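Sturnness Adopts Cord Limits for Window Coverings in Rental Units

Dec 28, 2013
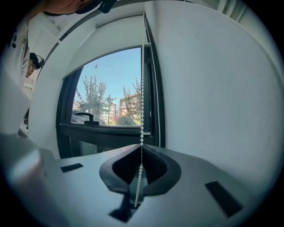 The Sturnness housing office has published its revised rental standard, which for the first time sets limits on operating cords for window coverings. The standard takes effect in June and applies to all units let under a new or renewed lease after that point. Existing leases are exempt until renewal.

Under the new text, a continuous cord or bead chain must be held taut by a tensioning device fixed to the wall or the window casing. Loose pull cords are permitted only where the free end hangs no lower than the sill. Inner cords on roman shades must be enclosed or replaced. Cordless products meet the standard without further checks.

The draft circulated in the summer covered bedrooms only. The final version covers every room with an operable window, and adds stairwells and shared laundry areas. Hala Zaki, who edited the standard, said the wider scope came out of written comments from tenants.

"Most of the comments concerned living rooms," Zaki said. "The bedroom language was carried over from an older document and did not match how people use their homes."

Owners of buildings with more than 80 units will have an additional 12 months to comply, provided they file a replacement schedule before the effective date. Smaller owners may request one extension of 3 months. Requests are made on the same form used for smoke alarm extensions.

Magdy Naciri, who manages two apartment buildings on the east side, said the tensioning devices are cheap but the labor is not. "The part takes one screw or two - the scheduling takes weeks," he said. He plans to fit them during the annual heating check.

Inspectors will record cord type and fixing method on the standard move-in sheet. A missing device will be treated as a minor defect on first inspection and a major defect on the second. Fees for reinspection are unchanged.

The full text is available at the housing office counter. Printed copies in Arabic and French are due before the effective date.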